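Section 5: Setting Up the Jorkley Countertop Water Filter

Read this section before you connect anything to a faucet. It takes five minutes, and the people who skip it tend to write to us later from a damp kitchen.

5.1 Before you start

You will need the filter housing, one Tefera cartridge, the diverter valve, both hoses, and a towel. The towel is not included. A second towel is also not included.

Check that your faucet has a removable aerator, the little screen at the tip of the spout. Pull-down sprayers do not work with the diverter, however firmly you feel about it.

Caution: Cold water only. Hot water ruins the cartridge and voids the warranty, in that order.

5.2 Fitting the diverter

1. Unscrew the aerator by hand. If it will not budge, wrap it in a cloth and use pliers, gently.
2. Find the washer. It is either inside the aerator or stuck up in the faucet, and it comes out when you have stopped looking for it.
3. Choose the adapter that matches your faucet threads and screw it on.
4. Screw the diverter onto the adapter. Finger tight, then a quarter turn.
5. Run the cold tap with the lever pointing down. Water should come out of the bottom and nowhere else.

Note: If it drips at the collar, take it off and start again with the washer the other way up. Tightening it harder has cracked more collars than we care to stock.

5.3 Choosing a spot

Put the housing on a flat, level surface within reach of both hoses. Keep it away from the stove and out of direct sun, which encourages things to grow in it. Clear a work area while you are at it, and have a container handy for the small parts – the adapters you don't use today will fit the faucet in your next home.

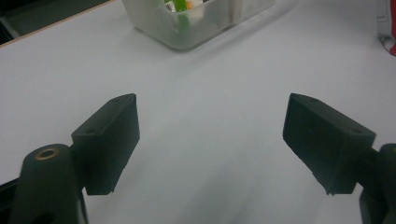
Fig. 5-2. Work surface with plastic container.

Leave a hand's width behind the housing so the hoses can curve. A kinked hose slows the flow to a dribble and makes a noise some owners have described as a kettle with regrets.

5.4 Installing and flushing the cartridge

1. Unscrew the lid counterclockwise and lift it off.
2. Remove all the plastic wrap from the cartridge. All of it, including the clear disk on the bottom.
3. Lower the cartridge in with the arrow pointing up and press until it seats.
4. Check that the O-ring is lying flat in its groove, then screw the lid back on.
5. Turn the diverter lever to the side and let the water run into the sink for around 5 minutes.

The first water through will be gray. This is carbon dust and it is harmless, though we would not serve it to guests. Keep flushing until it runs clear.

5.5 Cartridge life

Replace the cartridge after 3,000 liters or six months, whichever you notice first. If your water is hard, change it at 1,000 liters. Write the date on the lid sticker in pencil. Ink washes off, usually by November.

Order replacements under part number 724. Janetti cartridges look very similar and will go in with a bit of force. They will not come out again.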